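## 4.2 Fermeture des boîtes : ce que l'on croit mesurer

La littérature sur l'emballage domestique traite volontiers la boîte fermée comme un état binaire. Une boîte est ouverte ou elle est fermée, et le passage de l'un à l'autre se compte. Nous avons longtemps travaillé ainsi, et la grille Drosard, que nous avons reprise sans grande discussion au début du projet, ne prévoit d'ailleurs que ces deux valeurs. Après dépouillement de 2 556 observations, nous doutons que cette commodité de codage dise quoi que ce soit de l'état réel d'un emballage.

La première difficulté tient au modèle de boîte. Les cartons à languette et fente, que l'on replie sans adhésif, sont réputés se fermer « d'eux-mêmes » une fois les plis marqués. Cette réputation vient surtout des fabricants. Dans nos observations, la languette est souvent insérée à moitié, ou bien insérée correctement sur un rabat qui n'est pas descendu jusqu'au bout. Vu d'en haut, le résultat est le même : un panneau supérieur plat, des arêtes nettes, rien qui dépasse. Un codeur pressé écrit « fermée » et passe à la suite.

Bedoya a proposé de régler la question par un seuil d'écart entre le couvercle et la paroi avant. L'idée est séduisante, mais elle suppose que l'on puisse mesurer cet écart sur des images prises d'un point fixe, ce que nous n'avons pas réussi à faire de manière répétable. Sur un même lot d'images, Jhair Bedoya et Elīna Paulauskas ont obtenu un accord de 91 % pour la catégorie « fermée », chiffre que l'on pourrait présenter comme satisfaisant. Nous hésitons à le faire. Deux personnes formées ensemble, sur les mêmes exemples, peuvent très bien partager la même erreur — et l'accord entre codeurs ne renseigne pas sur ce qui se passe sous le rabat.

La deuxième difficulté concerne l'orientation. Le protocole Holroyd demande que la boîte soit alignée sur le bord du plan de travail avant toute notation. Dans la pratique, une boîte posée puis manipulée se retrouve de biais, et il n'existe aucune raison de penser que ce biais traduise une fermeture moins soignée. On trouve pourtant, dans plusieurs rapports internes, un « indice de soin » qui pénalise la rotation. Nous l'avons retiré de nos tableaux. Il mesure au mieux une habitude de rangement, au pire la façon dont la table est orientée par rapport à l'objectif.

Le fond n'est pas neutre non plus. Les surfaces à motif contrasté compliquent la lecture des arêtes basses : une veine claire qui rejoint le pied d'une paroi peut passer pour un jour entre deux panneaux. Nous n'avons pas de correction à proposer sur ce point, seulement une mise en garde. La figure 3 permet au lecteur de juger du type de cas que la grille range sans hésiter dans la catégorie « fermée ».
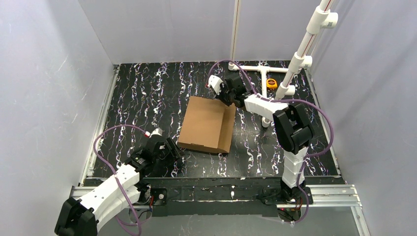
**Figure 3.** Boîte en carton brun fermée, sans impression visible, légèrement de biais sur un plateau noir à veines blanches. Fente et languette sur la face avant, à gauche du milieu.

Le panneau supérieur est lisse et d'un seul tenant à l'œil ; la face avant, plus sombre, est celle qui porte toute l'information utile, et elle est étroite. Nous avons codé ce cas « fermée » et maintenons ce codage, tout en reconnaissant que l'image ne dit rien de la tenue de la languette ni du contenu éventuel de la boîte. Quiconque voudrait en tirer une conclusion sur la solidité de l'emballage irait au-delà de ce que la donnée permet.

On nous a objecté que ces réserves sont excessives et que, pour un usage courant, une boîte qui paraît fermée l'est suffisamment. L'argument vaut peut-être pour le rangement d'un placard. Il vaut beaucoup moins pour l'expédition, où le carton sera retourné, empilé et secoué. L'essai de retournement prévu par Plutero, que nous avons appliqué à 15 boîtes de ce type au mois d'août, n'a pas suffi à trancher : l'effectif est trop faible, les boîtes étaient vides, et le geste de retournement variait d'un opérateur à l'autre. Nous ne rapportons donc pas de taux d'ouverture.

Dans la suite de l'article, le terme « fermée » désigne uniquement l'apparence de la boîte au moment de l'observation. La section 4.3 reprend la même question pour les boîtes scellées à l'adhésif, où le désaccord entre codeurs porte principalement sur la longueur de ruban rabattue de chaque côté.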